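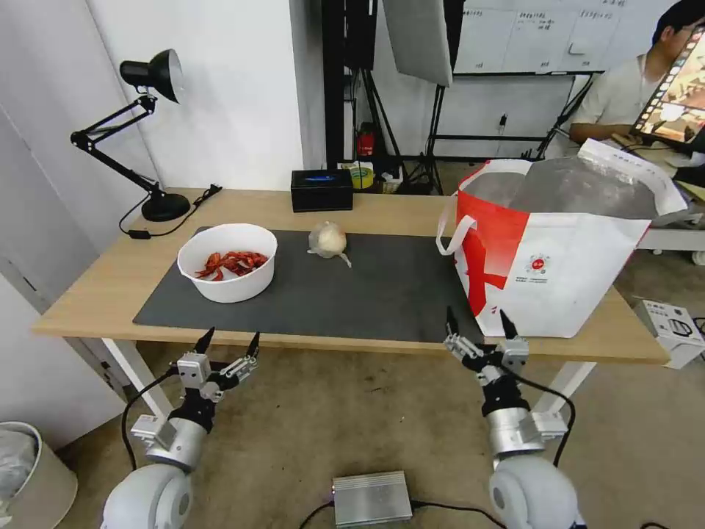

One buyer in Grernow wrote that the first coat took longer to go off than she expected in a cold cellar, and that she would leave it overnight next time before putting on the second. We agree with her. Below ten degrees the drying times on the tub should be doubled.

Tustside Flexible Tanking Slurry, 11 kg

Tustside is a cement-based coating for damp walls and floors below ground level. It comes as a bag of powder and a bottle of liquid polymer, packed together in one tub. Mix the two with a slow drill and paddle until there are no lumps, then leave to stand for 3 minutes and stir again.

Use on: brick, block, concrete, sound render
Do not use on: gypsum plaster, painted surfaces, timber
Coats: 2
Colour: grey
Pot life: 40 minutes at 20 degrees

Walls must be clean and free of salts. Dampen the surface first, but don't leave standing water on it. Put the first coat on with a stiff brush, working it well into the joints, and brush the second across the first. Corners and the line where wall meets floor need a fillet of mortar beforehand – Seppälä Rapid Mortar is suitable and is sold separately.

The coating can be plastered or tiled over once cured. For tiling we suggest Stestatano flexible adhesive.

Delivery
Tubs are sent on a pallet for orders of 4 or more, otherwise by parcel carrier. Somebody must be in to sign. Unopened tubs may be returned within 14 days – opened or part-used tubs can't be taken back. Store off the ground and away from frost.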